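Drying Cups and Other Tall Things in a Dish Rack

Plates are easy. They stand on edge, the water runs off, and they are ready to put away by the time the pots are scrubbed. Cups, tumblers, travel mugs, canisters and anything else shaped like a tube take longer and cause most of the trouble in a rack. They fall over, they trap water, and they take up the space where the plates were going to go. These notes come from the Plurnutness kitchen pages and have been put together from several older ones, with the parts on wooden racks left out.

Load order

Wash glasses and cups first, while the water is clean, but do not put them in the middle of the rack. Put them at one end and work toward them. If they go in the middle, every plate that follows has to be lifted over them, and sooner or later a plate catches a rim.

Plates go in the slots from the back forward, largest first. Bowls go next, leaning the same way as the plates, each one tipped enough that no puddle sits in the foot ring. If your bowls will not lean, turn them fully upside down and accept that they use two spaces.

Flatware goes last. Forks and spoons can go in handles down, knives with the blade down. Leave the holder a little loose. When it is packed tight the pieces in the center are still wet the next morning.

Standing up or lying down

A cup that is upside down on a flat tray will seal itself to the tray. The air inside stays damp and you get a ring on the counter or the mat, and a stale smell in the cup. On wires this is less of a problem, as air gets in from below. If you use a flat tray or a towel, prop one side of the rim on the handle of a spoon.

A tall cup laid on its side across the wires will drain only if the open end is lower than the base. Level is not good enough. A spoonful of water will stay in the bottom all night. Check by looking into the mouth of the cup after a minute. If you see water at the far end, raise the base by resting it on the next wire up or on the edge of a bowl.

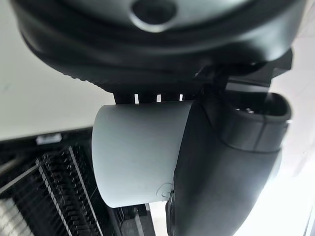

On its side, with the drying rack in the background.

Narrow cups and tubes, anything you cannot get your hand into, should be shaken once over the sink before they go on the rack. Hold the cup mouth down and give it one sharp downward shake. This takes out most of the water that would otherwise hang on the inside wall. Do it with plastic and metal. With thin glass, hold it mouth down and count to five.

Cups with a lid or a rubber ring have to come apart every time. Take the ring out with a fingernail or the blunt end of a spoon handle, not a knife. Lay the ring on the wires or on a folded cloth and leave it there until the next wash. Rings that are put back damp turn black in the groove, and once they are stained through they have to be replaced. Azimi sells them in mixed bags, and it is worth keeping a bag in the drawer if you own more than one travel mug.

Getting things in and out

Pick up a cup by the body, not the rim. Fingers inside the rim put skin oil exactly where people drink, and a wet rim is the easiest part to drop. With a plain straight-sided cup, wrap your whole hand around the lower half. If it is soapy, rinse your hand as well as the cup before you lift.

Take cups out of the rack straight up until they clear the side panel, and then move them over. Most chips we hear about come from a cup being dragged sideways over the top of the rack. The same goes for putting them in. Lower them the last inch and do not let go until you feel the wires.

If your rack is in a tight corner, under a cabinet or beside a faucet, leave the front row for the tall pieces. You will not have to reach over anything to get to them, and you can see whether they are sitting well.
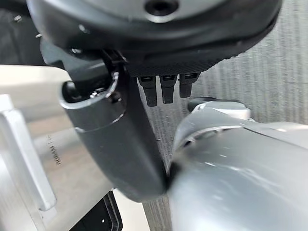
Dark gray and light gray, up close.

Marks and scratches

White and pale cups show everything. Fine dark or gray lines on a light glaze are usually not scratches. They are metal left behind by spoons, or by the wires of the rack itself, and they come off. Make a paste of baking soda and a little water, rub it on with a damp cloth in small circles, and rinse. If the lines are still there, use a powdered cleanser made for cookware and follow the label. Test it on the base first.

Lines on plastic are another matter. Those are real scratches and paste will make them worse. A scratched plastic cup is fine for pencils or for measuring dry dog food, but the inside surface holds stains and gets hard to clean. Look inside, not just outside. Scratches on the outside are only a question of looks.

To keep marks down:

Use a cloth or a soft sponge on plastic and painted metal. Keep the green scouring side for pans.

Do not store flatware in cups, even overnight.

Leave a gap between cups in the rack so they do not rub when the rack is bumped.

If the coating on the wires has worn through, cover the bare spots with a short length of clear tubing slit along one side. Hardware stores sell it by the foot, and a piece for one rack costs us 50 cents.

Cleaning the rack

The rack gets soap and clean water on it every day and people assume that keeps it clean. It does not. Hard water leaves scale on the rods, and the corners where the rods meet the side panels collect a slick film.

Once a week, Monday works for us as the sink is empty in the morning, take everything out and stand the rack in the sink. Pour warm water and a squirt of dish soap over it. Go along each rod with an old toothbrush and pay attention to the joints. Racks with slatted plastic sides need the brush pushed through each opening from both directions, as the film builds up on the inner edges where a cloth cannot reach.

For scale, fill a spray bottle with half white vinegar and half water. Spray the rods, wait ten minutes, brush, and rinse well. Do not leave vinegar on bare metal or on chrome that is already flaking. Do not use bleach in the same session.

The drip tray wants doing more often than the rack. Empty it every evening and wipe it dry. If your tray has a spout, see that the spout hangs over the sink and that the tray slopes toward it. A folded strip of cardboard under the back edge will show you whether a slope helps, and when you are sure, replace the cardboard with two rubber feet.

Choosing a rack

Measure the counter before you shop, and measure the tallest cup you own. Many racks are sold on how many plates they hold and have almost no room for tall things. Side panels that come up high will stop cups from rolling out, but they also make it harder to lay a long cup across the rods. Set one in the rack at the store if they will let you.

The Bola rack has rods close together, so small cups do not slip through. The Hukari has wider spacing and is better for bowls. We have used both in a small kitchen and kept the Bola at the sink and the Hukari on top of the dryer for canning days, when the big jars come out. Our largest jars hold 900 milliliters, and on the narrow rods they stand crooked.

Rods that can be pulled out for cleaning are a good thing to have. Check that they click back firmly. If one rod turns under your thumb in the store it will turn under a wet cup at home.
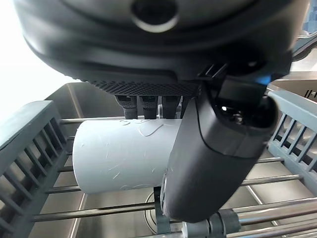 One reader wrote in to say that she gave up on laying cups sideways years ago. Her water is very hard, and every cup that dried on its side had a white line down the lower wall where the last drops sat. She stands hers mouth down on the rods, moves them a little after five minutes so that the rim is not touching the same spot, and dries the inside with a flour sack towel before bed. She adds that the towel has to be a clean one each night, or the cups smell of it.

Turning the cups works, and we have started doing it with the tall ones. For the white line itself, fill the cup with equal parts vinegar and water, leave it for half an hour, and wash as usual. If the line is on the outside, lay a cloth soaked in the same mix over it.

Wash flour sack towels in hot water without fabric softener. Softener leaves them slick, and they push the water around the cup instead of picking it up. Hang them open on a rail, not folded over a hook.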